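Fesement Opens a Lending Room for Cushions, and Asks Fusville to Sit Down

FUSVILLE, February. Fesement, the home goods lending library on the upper floor of the old Verhoeven building, will open its Sitting Room to the public this Saturday at 10 a.m. Members may borrow throw pillows, covers and the occasional chair for up to 20 days, live with them, and bring them back without having to explain themselves.

The idea came from co-founder Fenna Vanhove, who had bought and regretted a long line of pillows before she thought to borrow one.

"A pillow looks wonderful in a shop, where it has a spotlight and no family," said Vanhove. "Then you get it home and it sits there next to your curtains like a guest who came on the wrong night. I wanted people to find that out for free, or close to it."

Membership costs $5 a month. The collection opens with 379 pillows, a figure Fesement expects to grow to 550 by summer, storage permitting. Storage has not yet been consulted.

Visitors are encouraged to try pairings before taking anything home. The house favorite so far puts a pink pillow with a spiky-haired cartoon face beside a plain-mannered light gray one, both propped up in a round brown plush armchair with a deep seat and a thick rim. Staff have argued over which should go on the left. The pink is winning. 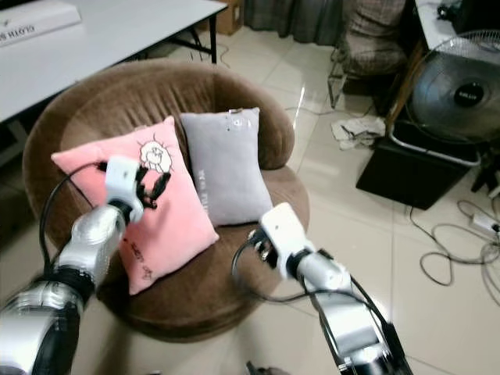 The armchair may be borrowed too, by members with a wide front door and a strong friend. It went through a test run at the home of Siebe Vanhove, the founder's brother, who reported that it was easy to get into and that he would write more once he was out of it.

Fesement's advice on pillows is short and printed on a card that comes with each loan. Stand them up. Lean them back. Put the smaller one in front if there is a smaller one. Do not karate-chop the top, whatever you may have seen in a magazine. A light squeeze at the sides will do, followed by leaving the room.

"People fuss," said Rekha Ahuja, who runs the lending desk and wrote the card. "They come in asking for the rule, and I tell them to put it down and go make coffee. If it still bothers them when they get back, we have other pillows."

Ahuja also oversees returns. Every cover is washed between loans, and pillows that come back flat are given a rest on the shelf and a second opinion. Crumbs are forgiven. Glitter is charged at cost.

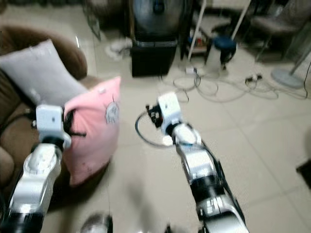 Cartoon designs have turned out to be the strongest draw among adults, a finding Fesement did not expect and has decided not to look into. During the preview week, the waiting list for faces of any kind was longer than the one for velvet, linen and stripes put together. Plain gray pillows are available right away and in good number.

The opening will include a pillow swap from 11 a.m. until noon. Bring one clean pillow that has never worked in your house and leave with somebody else's mistake. Geert Vermeulen of Omivau, the upholstery shop downstairs, will be on hand to look at split seams and missing zippers, and will give a frank view of any sofa shown to him on a phone.

"I will be kind," said Vermeulen. "I will be kind about most of them."

Coffee will be served, away from the upholstery. Children are welcome and will be asked to choose the pillow of the month, which then goes on the armchair for four weeks regardless of what the grown-ups think of it.

About Fesement
Fesement lends household furnishings to people in Fusville who would like to change their minds now and then. It also carries table linens, lampshades and a small group of footstools. Members can join at the desk on opening day.

Press contact
Amber Willems, Fesement, Verhoeven building, upper floor, Fusville. Calls are answered in the afternoon. Reporters who would like to try the armchair should allow extra time.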